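Home | Visits | Standards notes | Members | Contact

Visit to Grunamel, open afternoon

2018-07-16

Grunamel opened its doors to members for one afternoon and I went along with Britta Lenz. The firm moved into its present building in 2004 and now spends most of its time on household handling, mainly clothes and bedding. We had asked to hear about their working rules and they kept to that, with very little sales talk.

Yaneth Apaza took us through the house rules, which fit on 2 sheets of paper pinned inside the entrance. Anyone using a hand-held gripper signs it out by number. The finger pads are checked before each session and wiped down after it. Long sleeves are rolled up and lanyards come off. If a joint feels stiff the tool goes back on the rack with a red tag, and only the workshop may take the tag off.

The rules for working in homes are stricter. The householder agrees in writing to each room by name. Post, photographs, medicines and screens are put away before recording starts, and doors to other rooms stay shut where possible. Britta asked what happens if a visitor walks in. The session stops and that recording is deleted the same day.

Biljana Vasić looks after the records. Each session gets a short sheet: room, type of item, colour, surface underneath, and who held the tool. She is firm on the surface entry. Dark clothes on a plain sheet and dark clothes on a busy cover are logged as separate conditions, and a batch with the line left blank is sent back.

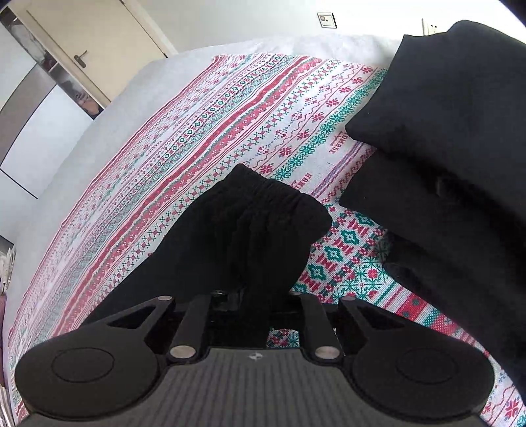

Reading time: 2 minutes

Black clothing on a patterned bedspread goes down on Biljana's sheet as "dark on busy". Waistbands have their own code, as does anything folded in layers. Lettering on fabric, like the HANDMADE on this cover, is noted too, in case it could identify a household.

I thought the weak point was wording. "Garment" and "item" are used for the same thing in different places, and Yaneth agreed this needs fixing. A revised set is due in October and she will send us a copy.

Tea was at 5. Members wanting to join the next visit, to Brurevitz, should give their names to Britta.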